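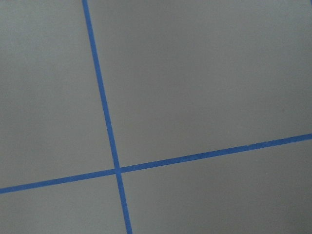 Repères au ruban sur plan de travail : vous faites comment ?

marielle_couture
Ven. 2 décembre
Bonsoir à toutes et à tous ! Je me suis enfin installé une vraie table de coupe dans la chambre du fond, depuis le temps que j'en parle ici. Le plateau est gris mat, tout uni, très agréable pour les yeux le soir, mais justement il est tellement uni que je n'avais aucun repère pour poser mon droit-fil. J'ai donc collé deux bandes de ruban bleu qui se croisent, une pour la lisière, une pour la trame, et je cale mes patrons dessus. Depuis, je coupe beaucoup plus tranquillement — j'ai fait toute une série de sacs en lin le week-end dernier sans râler une seule fois, mon mari peut en témoigner.
Ma question : est-ce que vous laissez le ruban en place toute l'année ? Et est-ce que quelqu'un a mieux à proposer ?

Tatie Bobine
Coucou Marielle, contente de voir que la table est arrivée ! Chez moi, le ruban reste le temps d'un projet et hop, je l'enlève. J'ai eu la mauvaise surprise avec un vieux rouleau trouvé dans le garage de mon père : resté de Pâques à novembre, il a laissé une colle affreuse que j'ai grattée pendant tout un après-midi. Un peu d'huile de cuisine sur un chiffon, ça aide, mais il faut ensuite bien dégraisser avant d'y reposer un tissu clair.

jp_maquettes
Bonsoir, je viens du modélisme et je coupe surtout du carton, donc prenez mon avis pour ce qu'il vaut. Votre croix ne me paraît pas tout à fait d'équerre, ça penche un peu. Pour du patron, je ne m'y fierais pas trop. Quand on reporte l'erreur sur 197 cm de rideau, on la voit à l'arrivée, croyez-moi.

marielle_couture
Merci Tatie, je note pour l'huile ! JP, vous avez l'œil... J'ai collé ça un soir après le dîner, à main levée, avec un mètre de couturière pour tout instrument. Je reprendrai ça dimanche avec la grande équerre.

Friederike Fuchs
Je ne suis pas d'accord avec JP, pardon ! Pour un sac ou un tablier, un repère approximatif suffit largement, puisque c'est le fil du tissu qui commande et pas la table. J'ai travaillé sept ans à l'atelier Hoseck et nous avions des bouts de ruban partout, posés de travers pour la moitié, et les coupes étaient très bien. On s'en servait pour retrouver le même coin de table d'une pièce à l'autre, voilà tout.

jp_maquettes
Je veux bien l'entendre pour un sac, Friederike. Mais si on prend la peine de coller une croix, autant qu'elle serve aussi d'équerre. La méthode est simple : vous marquez 30 cm sur une branche, 40 cm sur l'autre, et vous devez trouver 50 cm entre les deux marques. Si vous trouvez autre chose, vous décollez et vous recommencez.

Tatie Bobine
Ah, le 3-4-5, mon grand-père maçon ne jurait que par ça, ça me fait tout drôle de le lire ici !

lin_et_laine33
Bonjour, moi j'ai abandonné le ruban pour un tapis quadrillé de chez Vurneck. C'est un budget, je ne vais pas vous mentir, mais je ne reviendrais pas en arrière. Seul défaut, il gondole près du radiateur. Attention aussi au ruban sous la lame : à force de passer le cutter rotatif par-dessus, les bords finissent par s'effilocher et ça accroche les tissus fins. J'ai filé un crêpe comme ça.

marielle_couture
Oui, sur une des deux bandes j'ai déjà des petites irrégularités au bord, du côté droit. Je pensais avoir mal collé. Pour le tapis, je suis tentée, mais ce sera après Noël, les cadeaux d'abord.

Friederike Fuchs
Gardez votre ruban, Marielle, et achetez du beau lin avec la différence.

jp_maquettes
Et une équerre !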